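Brurkport, le 16 mars 2022

Katsaros ouvre un centre de services informatiques à Brurkport et étend son offre d'infogérance aux collectivités

Le prestataire informatique Katsaros annonce l'ouverture de son nouveau centre de services à Brurkport. Le site regroupe l'assistance aux utilisateurs, la supervision des réseaux et l'hébergement des sauvegardes, activités jusqu'à présent réparties entre deux implantations. Il sera pleinement opérationnel en mai.

Installé dans des locaux de 800 mètres carrés, le centre assurera le suivi de 1452 postes de travail et serveurs pour le compte d'entreprises industrielles, de cabinets comptables et d'établissements de santé de la région. Les clients sous contrat conservent leurs interlocuteurs, leurs numéros d'appel et leurs conditions tarifaires. Le transfert des outils de supervision s'effectuera de nuit, selon un calendrier communiqué individuellement à chaque établissement.

« Nos clients attendent une réponse rapide lorsqu'un serveur de fichiers ne répond plus ou qu'une messagerie est compromise. Réunir sur un même plateau les techniciens d'assistance et les ingénieurs réseau supprime des délais de transmission que nous ne pouvions plus réduire autrement », déclare Alina Moldovan, directrice générale de Katsaros.

L'ouverture du centre s'accompagne de la création de neuf postes, principalement des techniciens de support et des administrateurs systèmes. Les recrutements sont en cours et s'adressent aussi bien à des profils confirmés qu'à des titulaires d'un premier diplôme en informatique. Chaque nouvel arrivant suivra un parcours d'intégration comprenant une période en binôme au centre d'appels, puis des interventions accompagnées chez les clients.
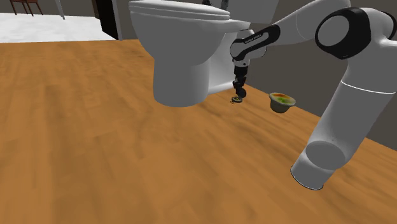

Katsaros profite de cette ouverture pour étendre aux communes et aux syndicats intercommunaux son offre d'infogérance Tevitetti, réservée jusqu'ici au secteur privé. L'offre comprend la gestion du parc, les mises à jour de sécurité, la sauvegarde externalisée et un inventaire partagé, que les services techniques peuvent utiliser au-delà du seul matériel informatique. Une commune peut y rattacher à chaque bâtiment ses équipements courants, y compris des toilettes blanches à réservoir et couvercle comme celles qui sont posées sur la table en bois, et ouvrir une demande d'intervention à partir de la fiche correspondante. Les droits d'accès sont définis par service, et l'ensemble des données peut être exporté à tout moment par la collectivité.

« Les petites communes disposent rarement d'un service informatique et gèrent leurs équipements dans des tableurs dispersés. Nous leur proposons un contrat unique, avec un engagement de délai écrit et une facture lisible », précise Rafail Tsoukalas, responsable des offres aux collectivités.

La commune de Wesasier est la première à avoir retenu cette formule. Le déploiement concerne la mairie, la médiathèque et les ateliers municipaux. Il débutera par un audit des accès distants et le remplacement des commutateurs réseau les plus anciens. Nadine Khasawneh, chargée du numérique à la mairie de Wesasier, assurera la coordination avec les équipes de Katsaros.

La direction du centre de Brurkport est confiée à Refugio Ocampo, auparavant responsable de l'exploitation. Il aura notamment pour mission de conduire la révision des procédures de continuité d'activité et d'organiser les exercices de restauration proposés aux clients.

À propos de Katsaros

Katsaros conçoit, installe et maintient les systèmes d'information d'entreprises et d'organismes publics. Ses activités couvrent l'infogérance, la sécurité des réseaux, la téléphonie sur IP et la sauvegarde de données.

Contact presse
Kathleen Kinsella, service communication, Katsaros, Brurkport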